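Changing over the spare room

February 2018

We had the spare room bed made up in flannelette from July until well past the point where anyone needed it. I finally stripped it, washed the lot and put it away, and then had to work out what goes on in its place.

The summer linen lives in the hall cupboard, behind the beach towels and the good tablecloth. I found two doona covers, one queen flat sheet and a fitted sheet that turned out to be for the old double. I bought a new grey fitted one from Dukum, the homewares place near the roundabout. It's deep enough for the mattress, which the last one never was. The corners used to ping off if you rolled over too quickly.

My neighbour Razia Hayat irons her sheets. I don't. I take them off the line while there's still a bit of damp in them, pull them hard from both sides and let them finish on the bed with the window open. You still get a few wrinkles across the middle and I've decided I can live with those.

The pillows were next. One was lumpy and has gone to the dog. I kept the grey-green striped cover because it goes with the sheet, more or less.

Then there's the matter of all the small stuff that ends up in a spare room. I've been using plastic baskets with holes in the sides – easy to wipe out, and you can see when they're getting full. The fuzzy things had been spread over the bed and the windowsill for months, so they got a basket too. 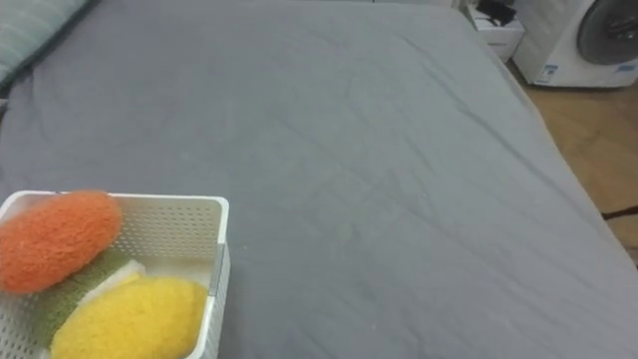 Grey sheet on, fuzzy things in the white basket.

I still need a light blanket for the foot of the bed. Dromell had a cotton one I liked but only in single, and the lady there said to try again in a fortnight. The flannelette is in a zip bag on the top shelf, with the pillowcases folded inside so I don't have to hunt for them when it gets cold.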